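Green Fire in Old Rock

The first thing Teresa Pinheiro teaches you is how to lick a rock. She does it without ceremony, a quick dab of the tongue and then the stone goes back under the lamp, and suddenly the dull gray lump in her palm has color in it: sea green, honey, a streak of purple like spilled ink. "Fluorite," she says, delighted, as if she hadn't done this a thousand times. "Dirty fluorite, but fluorite." (Rinse the stone first, and don't try this at all on anything from an ore dump.)

I had come to Quintela in October to see the old Stollon workings, a string of hillside tunnels that closed long before I was born. The miners were after lead. The fluorite got in their way, and they tipped it down the slope by the cartload, so that for 60 years the best mineral collection in the valley was lying in the rain under a blanket of broom and brambles.

Fluorite is calcium fluoride, and when it is pure it has no color at all. It is almost never pure. Traces of rare earth elements, natural radiation and small faults in the crystal give it just about every shade you can name, often several in one piece, laid down in bands as the fluid in the vein changed. It grows in cubes so crisp that visitors ask who cut them. Tap one in the right spot and it splits along four directions, and with a little patience you can work a cube down into a perfect eight-sided octahedron. I ruined 12 before I got a decent one. I have it on my desk now and I am unreasonably proud of it!
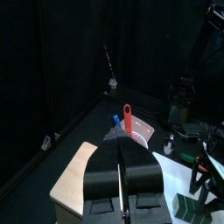
An orange-red handle stands up from a pale pink container.

Pinheiro's workroom is behind her house, up a flight of stone steps. She keeps 212 specimens from the Stollon in shallow drawers, each with a paper slip giving the tunnel, the level and the month it was found. Custódio Baptista, who walks the dumps with her most weekends, found a good share of them, and his slips are easy to spot – he writes in green pencil and can't resist adding the weather.

The drawer I kept going back to was the one marked Filtau, after the upper tunnel. Filtau fluorite is pale, a watery green that hardly looks worth carrying home. Then Pinheiro pulls the curtains and switches on a long-wave ultraviolet lamp, and the entire drawer goes blue. I laughed out loud. It's a deep, electric blue that seems to sit slightly above the stones, and it is caused mostly by europium, present in amounts so tiny that you would never guess it was there. The word fluorescence itself comes from this mineral. George Stokes borrowed the name in 1852 while writing up his experiments with light.

Some fluorite does something stranger still. Warm a chip of it gently in a dark room and it will glow, giving up energy that has been trapped in the crystal for ages. It works only once. When the glow has faded, heating the same chip again gives you nothing, and Baptista, who is otherwise a cheerful destroyer of small rocks, can't bear to watch it done.

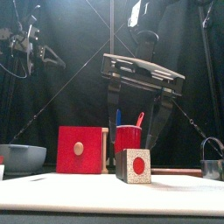
Red cup on a white tabletop, with a dark backdrop behind.

Anyone who falls for this mineral has to accept that it is fragile. It rates only four on the Mohs scale, so a steel knife will scratch it and so will ordinary grit. It dislikes sudden changes of temperature, and some colors fade in strong sun. Pinheiro washes new finds in lukewarm water with a soft brush, then leaves them on a towel overnight. Acid she leaves to other people.

On my last afternoon we climbed to the Dosik cut, the lowest and muddiest of the dumps, with 36 wooden steps set into the bank and most of them rotten. Baptista went ahead, tapping and muttering. I found nothing for two hours and had a wonderful time. Then, near the stream, I turned over a flat piece of quartz and there was a row of cubes along the underside, purple at the edges and clear in the middle, none of them bigger than a pea.

Pinheiro looked at it through her hand lens for a long while. She asked which side of the stream I had been on, and wrote it down.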